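Imel abre em Hundport exposição sobre a cor nas salas de espetáculo

Mostra ocupa o antigo armazém Gerlach e reúne amostras, cadernos de obra e estudos de interiores. A entrada é livre.

Hundport, julho de 2024

A Imel, associação dedicada ao estudo de interiores de uso público, inaugura este mês a exposição "A Sala às Escuras", sobre a cor das paredes e dos tetos em teatros, cinemas e auditórios. A mostra fica instalada no piso térreo do antigo armazém Gerlach, junto ao cais de Hundport, e tem o apoio do fabricante de tintas Amton.

O percurso começa com os cadernos de obra do Teatro Amton, sala que a empresa mandou construir para os seus trabalhadores e que fechou ao público após a mudança da fábrica para fora da cidade. Os cadernos registam as encomendas de pigmento, as provas recusadas e as discussões entre o mestre pintor e a direção da casa sobre o tom do teto. Foram entregues à Imel no ano passado e estão expostos pela primeira vez.

No total, são mostradas 51 peças. Entre elas há amostras de reboco pintado, retalhos de veludo de cortina, fichas de cor, plantas com anotações a lápis e uma maqueta desmontável do Teatro Amton à escala de 1:30. A maqueta pode ser vista com três esquemas de cor diferentes, trocados pela equipa da exposição ao longo do dia.

"As pessoas lembram-se da peça e do lugar onde ficaram sentadas. Da cor do teto lembra-se pouca gente, e no entanto foi uma das decisões mais discutidas em todas as obras que estudámos", afirma Roswitha Dreßler, curadora da exposição. "Os cadernos mostram um pintor a pedir mais duas semanas para acertar um vermelho. A direção deu-lhe uma."

A segunda sala trata da relação entre cor e iluminação. Os visitantes podem observar as mesmas amostras sob luz de vela simulada, lâmpada incandescente e projetor atual, e comparar os resultados com as anotações deixadas pelos pintores. Há também uma secção sobre limpeza e repintura, com fragmentos em que se veem as camadas sobrepostas. Num deles, retirado de um camarote, o castanho visível cobre um verde que não aparece em nenhum documento da casa.

A preparação da mostra incluiu o inventário do espólio de amostras da Amton, num total de 3.000 fichas. O trabalho foi feito por uma equipa de quatro pessoas e ficou concluído em junho. A Imel prevê disponibilizar o inventário para consulta presencial, mediante marcação, no seu centro de documentação. As fichas mais frágeis serão consultadas apenas em reprodução.

A terceira sala é dedicada aos tons escuros e às superfícies curvas, assunto que ocupa boa parte do catálogo.

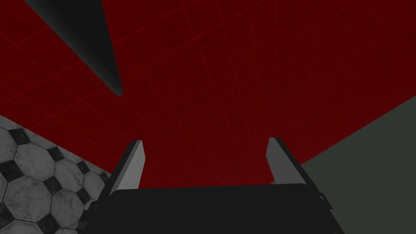

O vermelho profundo tornou-se habitual nas salas de espetáculo por motivos que o catálogo discute com algum pormenor, entre eles o custo do pigmento, a moda e o comportamento da cor com pouca luz. Numa parede plana, o tom lê-se de forma bastante regular. Quando a superfície parece encurvar, como no carmesim desta imagem gerada por computador, ajuda ter uma referência: a rede de linhas finas, de um vermelho mais vivo, deixa seguir a curvatura mesmo nas zonas mais escuras. Os pintores do Teatro Amton usavam para isso fios esticados e marcas de giz, apagadas no final. Dois desenhos preparatórios com essas marcas estão expostos na terceira sala.

O catálogo, com textos de Roswitha Dreßler e reprodução integral de um dos cadernos, está à venda na receção do armazém e no centro de documentação da Imel. A edição é em português e alemão.

Durante o período da exposição realizam-se visitas orientadas e uma oficina de preparação de tintas à base de cola, destinada a maiores de 16 anos. A oficina tem um limite de 30 participantes por sessão e exige inscrição prévia. Os materiais são fornecidos pela Amton. Recomenda-se roupa de trabalho.

As escolas podem marcar visitas no período da manhã. O percurso escolar inclui a maqueta e a sala de iluminação e é acompanhado por um caderno de exercícios, entregue à chegada. O edifício tem acesso por rampa pelo lado do cais. O elevador para o piso superior encontra-se em reparação, mas todas as salas da exposição ficam no piso térreo.

Não é permitido fotografar os cadernos de obra. As restantes peças podem ser fotografadas sem flash.

Sobre a Imel
A Imel é uma associação sem fins lucrativos com sede em Hundport. Estuda e documenta interiores de uso público, com destaque para salas de espetáculo, estações e bibliotecas. Mantém um centro de documentação aberto a investigadores e organiza exposições e cursos de curta duração.

Contacto para a imprensa
Imel, gabinete de comunicação, Hundport
Pedidos de entrevista com a curadora e de imagens em alta resolução devem ser dirigidos ao gabinete, com indicação do órgão de comunicação e do prazo de publicação.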